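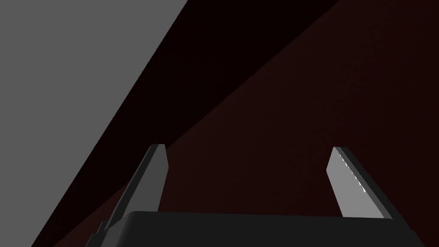
Grey, black and dark red surfaces, with the gripper in front.

Worktop sealing: results from the Bowen Street kitchens

The resealing work at Bowen Street finished last month and the figures are now in. There are 56 kitchens in the block, all fitted with the same unsealed stone tops, and tenants had been reporting stains near the hob and dull patches by the sink for most of the past two years.

Two products were tried. Siveck is a solvent-based sealer that goes on in a single coat and needs to be left overnight. Damau is water-based, takes two coats with 90 minutes between them, and can be wiped down the same evening. Both were put on with a lint-free cloth after the top had been washed, rinsed and left to dry for a full day. Where the drying day was skipped, the sealer went cloudy and had to be stripped.

Each top was tested with a spoonful of water left standing for ten minutes. A dark ring under the water means the stone is still drinking. Of the tops done with Damau, 9 failed at the first test, nearly all of them at the cut edge round the sink. A third coat on the edge alone put that right. Siveck passed throughout, but the smell was strong enough that two households asked to have the work put off until they were away.

Cost came out at some £460 for materials across the whole block, including cloths and gloves. Labour was booked separately under the December repairs line. 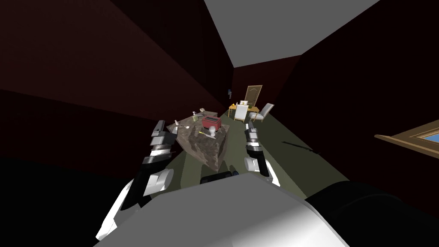 Bleddyn Trevor wrote in to ask whether the water test means much on a top that is wiped with vinegar every day, as his is. Vinegar will strip either product in a matter of weeks, and will mark the stone itself if it contains any lime. Washing-up liquid and warm water is enough. Limescale round the tap should be lifted with a plastic scraper - not a blade, and not a descaler meant for kettles.

Tenants who would like their top tested again should leave a note for Dennis Bloxham at the Bulance office, giving the flat number and a morning when someone will be in. Please clear the area round the sink beforehand and keep it dry from the night before.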